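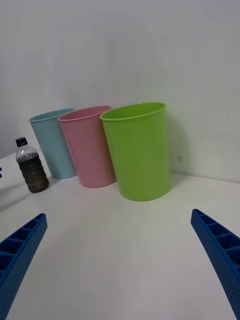

Kinnunen Handgreifer-Set für Demonstrationsaufnahmen

Startseite / Datenerfassung / Handgreifer und Zubehör

Lieferbar, Versand in der Regel innerhalb von 7 Werktagen
Preis auf Anfrage, Rabatt für Hochschulen und Schulen möglich

Wer schon einmal versucht hat, einem Roboterarm das Stapeln von Bechern beizubringen, der weiß, wie viel Geduld und wie viele gute Vorführungen dafür nötig sind. Genau für diese Arbeit haben wir das Kinnunen-Set zusammengestellt, und wir freuen uns immer noch ein bisschen jedes Mal, wenn wieder eines aus der Werkstatt geht. Es besteht aus zwei Greiffingern, einer kleinen Kamera für das Handgelenk und allem, was man zum Aufzeichnen braucht - anschrauben, kalibrieren, loslegen.

Die Finger

Die blauen Finger sind auf der Oberseite mit rechteckigen Taschen und dünnen Stegen versehen, die Seitenflächen sind durchgehend gelocht. Das spart Gewicht, und ganz nebenbei lassen sich dort auch Kabelbinder oder eigene Halterungen befestigen (viele unserer Kunden tun das schon in der ersten Woche). Die Spitzen laufen stumpf zu, damit man dünnwandige Becher am Rand fassen kann, ohne sie gleich umzuwerfen. Die maximale Öffnungsweite hängt von der Greifbasis ab. Bitte geben Sie bei der Bestellung an, welche Basis Sie verwenden, dann legen wir die passende Adapterplatte bei.

Die Kamera

Die Kamera sitzt so, dass beide Fingerspitzen immer im Bild bleiben. Das ist uns wichtig, denn das Modell soll später aus derselben Sicht lernen, aus der es auch arbeitet. Farbige Kunststoffbecher vor heller Wand sind für den Einstieg sehr dankbar, eine durchsichtige Flasche daneben ist schon deutlich anspruchsvoller. Nehmen Sie so etwas ruhig früh mit auf den Tisch! Ein Datensatz, in dem nur Becher vorkommen, rächt sich spätestens beim ersten fremden Gegenstand.

Die Aufnahmesoftware

Mitgeliefert wird Endora, unser Aufzeichnungsprogramm für Linux und Windows. Endora speichert Kamerabild, Fingerstellung und Armbewegung mit gemeinsamem Zeitstempel, schneidet die einzelnen Durchgänge auf Wunsch automatisch und lässt Sie misslungene Versuche gleich markieren. Bitte löschen Sie diese nicht vorschnell - für manche Lernverfahren sind gerade die danebengegangenen Griffe wertvoll. Exportiert wird in gängige Formate, eine Anleitung dazu liegt als PDF bei.

Lieferumfang

1 Paar Greiffinger, blau
1 Handgelenkkamera mit Halter
1 Adapterplatte nach Wahl
1 USB-Kabel, gewinkelt
1 Kalibriertafel
Schraubensatz mit Inbusschlüssel
Lizenz für Endora (ein Arbeitsplatz)

Technische Daten

Gewicht der beiden Finger: 233 g
Einbauhöhe der Kamera mit Halter: 40 mm
Bildübertragung: USB
Betrieb: nur in Innenräumen

Aus der Praxis

Paavo Saarela betreut bei Trolunov die Aufnahmen für Tischaufgaben und arbeitet seit März mit dem Set. Er hat uns freundlicherweise ein paar Zeilen geschickt, die wir gern weitergeben:

»Für eine neue Aufgabe nehmen wir zuerst rund 22 Durchgänge auf, trainieren kurz und schauen, wo der Arm unsicher wird. Dann stellen wir genau diese Situationen nach, Becher dicht an der Wand oder einer halb hinter dem anderen. Der Fingerwechsel geht schnell, nur die Kalibriertafel hätte ich mir etwas größer gewünscht.«

Die größere Tafel gibt es inzwischen als Zubehör, Herr Saarela hat seine natürlich schon.

Häufig dazu bestellt

Kalibriertafel groß
Ersatzfinger, einzeln oder paarweise
Tischleuchte Ener mit diffusem Licht, gegen harte Schatten auf Wand und Platte
Zusatzlizenz Endora

Hinweise zur Bestellung

Die Finger fertigen wir selbst und in kleinen Stückzahlen. Andere Farben sind möglich, dauern aber länger, und wer bereits Aufnahmen mit blauen Fingern hat, sollte nach Möglichkeit bei Blau bleiben. Falls Sie unsicher sind, ob das Set an Ihren Arm passt, schreiben Sie uns einfach den Typ und legen Sie gern ein Foto des Flansches bei. Wir schauen uns das in Ruhe an und melden uns mit einem Vorschlag.

Anfrage senden
Datenblatt herunterladen
Zur Merkliste hinzufügen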